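We use cookies to remember your preferences and to see which stories get read. By continuing you accept this. OK | Cookie settings

The Helaline Letter
March 23, 2018

The great mug cull, part two

So last time I promised I'd report back on the cupboard, and a lot of you wrote in wanting to know how bad it was. Bad! I started in February with the shelf over the kettle, thinking I'd be done before lunch, and then I found the second shelf, and then the box on top of the fridge that I'd been calling "the good glasses" for years. It was mugs. It was all mugs.

I counted them, because Sepehr bet me dinner I had fewer than thirty. Forty-seven. There are two of us in the house. He paid up at Figueroa, where the coffee comes in tiny glasses, and I enjoyed every minute of it.

A few of you asked how I decided what goes. I'd love to say I had a system. What I did was take everything out, put it all on the dining table (and the chairs, and some of the floor), and drink out of a different one each morning. If I got annoyed by it before the coffee was gone, out it went. Handles that only fit one finger, out. Anything so tall the spoon disappears, out. The one from my old dentist's office went too, even though it was a perfectly nice shape, and I feel fine about that.

Chips were harder. I have a big speckled one from the Hanar street fair with a nick in the rim exactly where I want to put my mouth, and I kept turning it around and pretending. It has pencils in it now. So does another one. I may have a pencil problem next.

The other thing I learned is that stacking was what was wrecking them. My cups were piled three high and every time I wanted one from the bottom I'd do that little juggling move, clink clink, and hope. Now they stand in one layer, handles all pointing the same way, and I put a strip of cork liner under the front row. It's lovely. I open the cupboard just to look at it, which Sepehr thinks is very funny.

My neighbor Oluf Damgaard took a whole crate off my hands for the Plellico rummage table, and he tells me the rummage made $215 in one afternoon, not all of it from my mugs, sadly. If you bought the one with the goose on it, please write to me. I'm having second thoughts about the goose.

Now, the keepers. I've been asked to name favorites, so fine! I got it down to a pair that lives out on the table, since they're the ones I reach for anyway. My orange one is for the first coffee of the day. It has that matte finish that feels nice in cold hands, and a proper big loop of a handle. The other is the pale blue-gray cup with the white inside, and that's my tea cup. I like a white inside for tea. I can tell how strong it's getting without fishing around with the spoon, and I'm a person who forgets about tea.

They don't match, and for ages I thought that meant I should go looking for a set. I don't think so anymore. Against the light wood they look like they've known each other a long time, and I'd be scared to put a full matching set out every day in case I broke one.

Next time it's the plastic tub drawer, so send me your lid stories, I need the moral support. And if you want to do your own cull along with me, start with one shelf. Just one! Leave the top of the fridge alone until you've had something to eat.
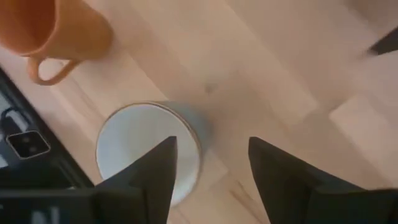 Reader comments

marnie_k: I did mine last weekend after reading part one and found a gravy boat I don't remember ever owning. Keeping it.

Tess in the valley: White inside for tea, YES. My husband uses a black one and drinks tar.

P. Odell: Does the cork liner slide? Mine bunches up at the front whenever I put anything back.

marnie_k: I used a dab of double-sided tape on mine at each corner and it stays put.

goosefan: It might be me who has the goose. What's it worth to you?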